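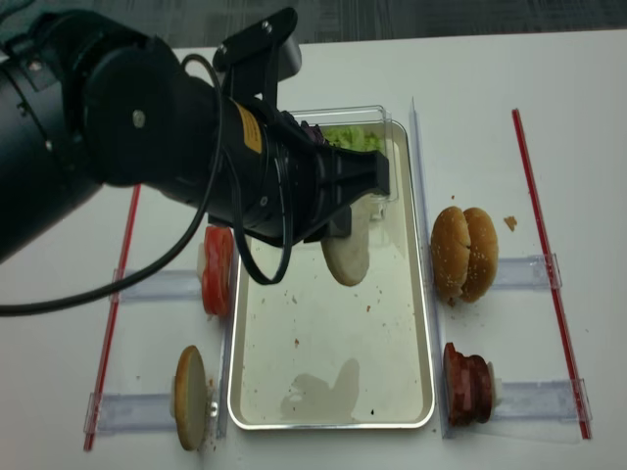 A reader wrote to us in December that every small press says it cares about story and then puts out the same book with a different moon on the cover, and could we please say what we do instead. Fair enough. We had the old version of this page open when the email came in, and it did say we cared about story. It also said we were "passionate", twice.

Matora > Who we are > About us

Matora publishes science fiction and supernatural thrillers, in paperback and as ebooks. We work out of two upstairs rooms in Tunstall. We bring out a handful of books a year, mostly first and second novels, and we lose money on more of them than we would like.

We are wary of claims made for books, including our own. If you have read the backs of enough thrillers you'll know the sort of thing. The hero is always haunted, the clock is always ticking, and the secret always goes all the way to the top. A government laboratory will be involved. We have published several government laboratories ourselves and have no objection to them, but we do ask the author who pays the electricity bill and what the people in the canteen think is going on downstairs. Quite a few manuscripts come apart at that point. Some get better.

How we choose

At the last count we had been sent 3,105 manuscripts since we opened. We don't read all of them to the end and we don't believe anyone who says they do. We read the first 100 pages of anything that is in our field and properly laid out. If we're still arguing about it by then, somebody takes it home and finishes it.

We don't ask for a synopsis any more. They all sounded alike and the good books had some of the worst ones. We don't ask for a marketing plan either, or how many followers you have. We tried that for a year and couldn't find any link between the number and the sales, though we may have been looking at it wrongly.

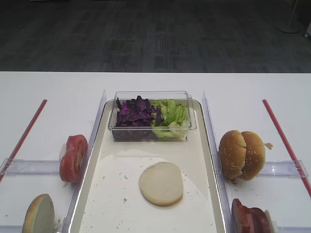 Series are where we are hardest to please. A great many submissions arrive marked Book One, and the first question we ask is whether Book One has an ending. Often it has a door opening and a bright light. We took on Vetik as a trilogy because the first volume could have been the last and nobody would have felt robbed. The second is longer, at 492 pages, and we did try to get it shorter. The author won most of those arguments. Readers seem split, going by the post we get, and we think both halves have a point.

Orel, our other imprint, is for stories with a religious or spiritual thread: possession, prophecy, angels of the less comforting kind. People sometimes ask whether we believe in any of it. The office is divided and it has never affected a contract. What we look for is a writer who lets the doubters in the book be clever. If the only sceptic is a rude scientist who dies in chapter four, we'll probably send it back with a note saying so.

About prizes and quotes

We have been shortlisted for a few things and you won't find the badges here. Several of those awards charge a fee to enter, and one charged us again for the sticker. We also stopped asking other novelists for cover quotes. They are busy, they are kind, and "unputdownable" tells you very little about whether you'll like a book. On the back of ours you get a plain account of the plot up to about the third chapter and then the price.

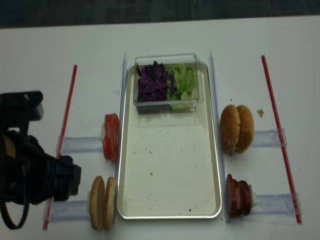 Our mailing list has 347 people on it. A consultant told us this was a disaster. It may be, but they open the emails and a fair number write back, sometimes to point out misprints, which we correct in the next printing and are grateful for. We write when a book comes out. We don't do countdowns.

What we pay

Authors get a small advance and a royalty on every copy, worked out on the cover price so that it can be checked by anyone with a calculator. Statements go out twice a year. We have never asked a writer for money towards editing, printing, covers or anything else, and if a company using a name like ours asks you for some, it isn't us. This has happened, so please be careful. Any publisher that praises your novel before it could have read it deserves a second look, and that goes for us too.

Getting in touch

The submissions page says whether we are open. We usually close over the summer to catch up and usually fail to. Bookshops can order through the trade page on the normal terms, sale or return. If you're ringing, the phone is answered in the mornings; after two o'clock it tends to be the machine.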